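We use cookies to keep this site working and to see which pages get read. Accept all / Manage settings

Slippers, slides, one small rack - call for participants (and one paid coordinator job, see further down)

Langat is looking for 52 households in and near Godham to take part in the Sarnau entryway project. Starts in November. You take your shoes off at the door, you put them somewhere or you don't, you write it down. Twelve weeks. Paid.

Short version for people in a rush: you need a front door, at least two people living behind it, and a pile of footwear that bugs at least one of you. We supply a small rack and slides in different colors. You keep both at the end.

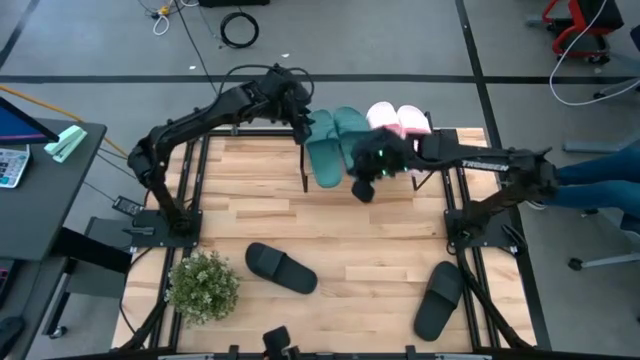

Posted by Chepkoech Bakilana
Langat, Home Projects desk

OK longer version.

We want to know how people put away the shoes they wear indoors. Pairs split up. One slide by the door, the other under the radiator. Teal pair on the rack, black pair never on the rack. Families have rules, and the rules slip by Wednesday. There's plenty written about closets and very little on the two feet of floor inside the front door, so that's our patch.

What you'd be doing

Week one - nothing changes. Leave the entry how it always is and fill in the evening sheet. Don't clean up for us please. We had a pilot household mop before every entry and the sheets were useless.

Week two - rack arrives. It's a low thing, made by Kindach, goes together with no tools. Put it where you'd put it. Don't ask us where, we won't say.

Weeks three to eight - slides go into use, one color per person. Evening sheet stays the same: which pairs are together, which are on the rack, which are on the floor, which way the toes point. Yes the toes matter. Some people park them toe out, some heel out, and it changes how often the pair makes it back.

Weeks nine to twelve - you swap colors inside the household. This is the part people complain about. Please do it anyway.

The sheet takes a few minutes. Same person each night if you can manage it, but if you're away hand it over and put the other persons initials on top. 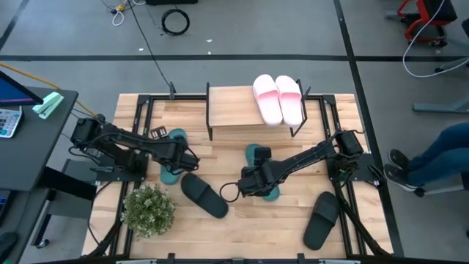
Pink pair on the shelf, teal and black down on the wood.

That caption is more or less how we'd like the sheets filled in, by the way. Color, then place. "Pink, shelf. Black, floor, one only." Nothing fancy. If one of a pair has gone missing write missing and carry on, don't go hunting for it at 11 at night. If the dog has it, write dog.

Who we want

- households of two to six people, any ages
- apartments as well as houses, we're short on apartments
- no shoes indoors already, or willing to try it for the whole run
- at least one person who'll tell us when it's not working
- fine with English or Spanish, sheets come in both

Who we can't take this time: anyone moving house before spring, anyone who sells footwear or storage for a living, anyone whose doctor has them in special shoes at home. Backless slides aren't right for everybody. If you use a cane or walker or you've had a fall lately, please sit this one out. Same goes for toddlers - they can live in the house obviously, they just don't get a pair.

What you get

$208 per household for the full run. Paid in two halves, one after week six and one when the last sheet is in. If you drop out after week six you keep the first half, no hard feelings. Rack and slides are yours.
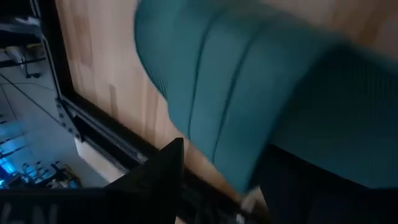
Fabric and feel get their own page on the sheet, once a week. Pick up one slide, look at it up close, write down what you see and what you think of it. Plain words. A surface like the teal one in the photo would be "fine ribs, stitched lines running along it, rounded edge" and then whatever you think about it - looks soft, looks like it'll hold crumbs, whatever. Do the floor too if it's wood, grain and knots and marks, because we want to know what the shoes get dropped on. Skip a week if you're sick. Skip two and we'll call.

Things people have asked already

Can we use our own rack. No, sorry, it has to be the same one all round. You can put yours back in the spring.

Can we use our own slippers as well. Yes, but list them separately on the back of the sheet.

What about guests. Guests go in the guest box at the bottom. Write what they did with their shoes and whether anybody asked them to.

Do you visit. Once, at the start, for a half hour, to measure the entry. We don't go past the hall unless you offer coffee.

What sizes. Tell us on the form. Please write the size you wear, not the size you'd like to wear. Half sizes go up.

The job

Also hiring: one household coordinator, part time, November through the end of the run. $1,950 for the whole contract. You'd set up the entry visits, drive racks out, chase late sheets, be nice on the phone. Evenings mostly plus every other Saturday. You'll need a car that fits flat boxes and you can't mind other people's hallways. Spreadsheet basics, nothing scary. Spanish a real plus. Reports to Ivana Quiroga, who runs the sheets and is picky about handwritng, fair warning.

To apply for the job send one page on what you've done and one paragraph on what the floor by your own front door looks like right now. No cover letter. We do read the paragraph first.

How to sign up as a household

Pick up a form at the Langat front desk in Godham, or call and we'll mail one. On it put how many people, shoe sizes, house or apartment, what the entry floor is made of, and a good time of day to reach you. First 52 households that fit, we're not holding a lottery. Once we're full you go on the waiting list, and people do drop out when they hear about the color swap so it's worth being on there.

Desk is staffed until 6 pm weekdays. Messages left after that get a call back next day. If you get Ivana ask for Chepkoech, if you get Chepkoech talk slow, I'm usually carrying a box.

Get new calls and openings from Langat by email. Enter your address to subscribe. Unsubscribe any time.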